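Subject: Re: [grippers] Wide-stroke fingers, first impressions?

On Sunday you wrote:

> Has anyone on the list tried the Tallholm fingers on a hand-held tool yet?
> We have the older Rutherford set and it's fine for cups and blocks, but
> anything wide is a pain. Also curious whether you kept the same wrist
> camera or had to move it. We're deciding in February what to order and I'd
> love to hear from somebody who has used both for more than an afternoon.

Yes! We've had both sets on the bench at Millcombe for a few weeks now and I've been itching to talk about it, so you picked a good time to ask.

Short version: I like the Tallholm fingers a lot, I wouldn't throw out the Rutherfords, and the camera question turned out to be more interesting than the finger question.

Longer version. We run the hand-held tool most days, same trigger and same mount for both sets, so swapping is two screws per side and a quick re-zero. The Rutherford pads are softer and narrower. They're lovely on anything with a curve to it, and they forgive you when you come in crooked. Where they fall down is big flat-sided things. The pads fold a little at the tip, the object starts to rotate, and you end up chasing it across the table. Out of 49 tries on our wide-object list I logged 35 clean grasps with them, and most of the misses were that same slow twist.

The Tallholm fingers are stiff blocks by comparison. On the same 49 I had two misses, and both of those were me closing before I was lined up. I was grinning by the end of it, I'll admit. They don't give you much feel through the handle though, so for the first day I was squeezing everything way too hard. It goes away with practice (mostly).
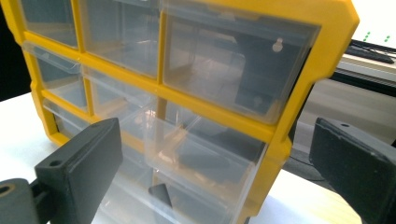
The other thing I noticed is how much the approach angle matters once the fingers are stiff. With the soft pads I could be sloppy and the pad would find the face for me. With the stiff ones, if one finger lands early it just shoves the object until the other one catches up, and on a slick tabletop that can be a fair distance. What works for me is to come in tilted, let one finger touch lightly, then level out as I close. It feels odd at first and then you stop thinking about it.

On the camera: we kept ours in the stock position at first and the view was good for small stuff. With a wide object between the fingers there isn't a lot of background left to work with, and our tracking leans on background features. We tried the Demari bracket, the one that sets the camera a little higher and farther back, and tracking dropouts went way down. The downside is that the tool gets front-heavy and my wrist complained after an hour or so. If your sessions are short I'd say go for it.

Clear plastic is still a headache for us with either bracket. The depth estimate goes right through it, or lands on a reflection, and then the width reading from the fingers is the only number I trust. If anybody has a trick for that I'm all ears. We've tried changing the lights and got a small improvement – small enough that I wouldn't bet on it. Next up is logging finger width alongside every image and seeing if that alone is enough to sort the good grasps from the bad ones.

Wear: after 300 or so cycles a set of pads tells you what it's made of. The Rutherford ones had started to peel at one corner by then. The Tallholm ones pick up scuffs pretty quickly, but I haven't measured any change in grip from it. I did have one mounting screw back out, so put a drop of threadlocker on yours and check them at the end of the day.

So if it's one order and you mostly do wide things, get the Tallholms and keep the old pads in a drawer for mugs. If you do a mix, I'd think about a second tool before I'd think about swapping all the time, because the re-zero gets old fast and it's easy to forget. Ask me how many recordings I've had to redo.

Happy to send my log sheet and the bracket drawing to anyone who wants them. And please post what you end up ordering, I'd really like to compare numbers with someone on a different table!

> Also, did you have to retune the trigger spring?

Forgot this one. No, left it stock. It's a bit stiff when cold but I got used to it.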